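Search this site Search
Home About Software Jobs Contact

About Brestance

We write the software that sits between a camera and a gripper. Grasp planning, perception, the control loop underneath, and the tools for looking at it all afterwards when a run goes wrong. Soft things mostly. Clothes, bedding, towels. Rigid parts are well served elsewhere and we leave them be.

Started in Plestow by Ylva Lunde and Jarmila Tichý, 2 desks and a borrowed server. Ylva does control. Jarmila does perception and most of the arguing about file formats. Rest of us came later, from all over.

What we make:

Viklund, the planner. Takes a guess at where the cloth is and picks a grasp. Replans at every step, becuase cloth moves when you touch it.

Andar, the replay and labelling tool. Scrub through a recording, mark the grasp points, compare against what the planner wanted. Runs in a browser. 3000 recordings in there so far and search is still quick.

Most of our work at the moment is trousers. Finding the waist, telling front layer from back, deciding which leg is on top. Dark fabric is hard, folds go missing in it, and a patterned cover underneath doesnt help the edge finder much either. July release got us to 95 per cent on waist corners in our own test set of 589 garments. Cuffs are behind that. Working on it.

We work in ordinary rooms where we can, with ordinary light.
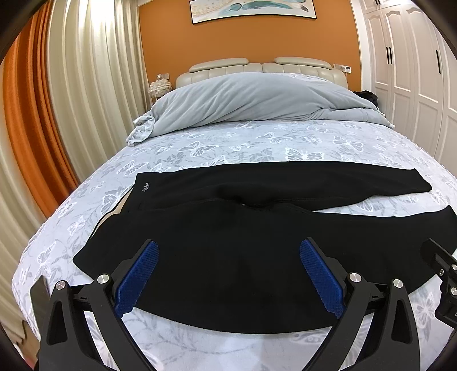

Labs are too tidy and the planner gets lazy in them. If you've got a garment or a fabric that beats your own software, send us a note, we like those. Also hiring, one person for motion planning, C++ and a bit of patience. Details on the Jobs page.

Get our release notes by email. Enter your email Sign up

Contact | Privacy | © Brestance | Back to top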